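Subject: Re: [stirna-woodwork] Oil or hard wax for a work table?
Date: January 21, 2026

> I'm getting ready to finish a table for the back room and can't decide
> between plain oil and the Masero hard wax. It will get daily use, and
> it has to sit right up against a painted wall. Does the wax hide the
> grain? And how long before I can put anything on it?

Go for the wax! I put it on our work table in May and I'm still so pleased with it that I catch myself running a hand over it whenever I walk by. I did 3 thin coats with a lint-free rag, always along the grain, and left it alone for 72 hours after the last one (hard to do, but worth it).
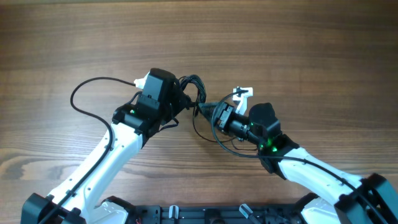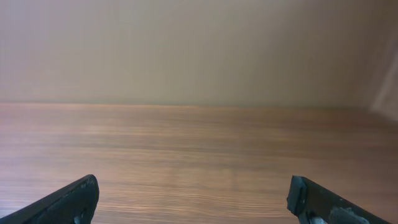 Your question about hiding the grain is the one I worried over too. I tried plain oil on an offcut first, and the color was lovely but it marked as soon as I set a mug on it. With the wax I kept all the light and dark banding running left to right, and in the first picture there's even a swirly patch, like a knot, near the left edge – my favorite spot on the whole top. It does get a bit of a shine, so if you want it dead flat, try the matte one from Plilau and tell us how it goes.

For the wall side, finish the back edge before you push the table into place. I waited until ours was in position and spent a whole evening with a tiny brush and masking tape, trying to keep wax off the paint. Two coats on the underside as well, if you can flip it.

I have 5 sanding pads left over from the job, fine grit. If you're coming to the Salinas meetup, they're yours!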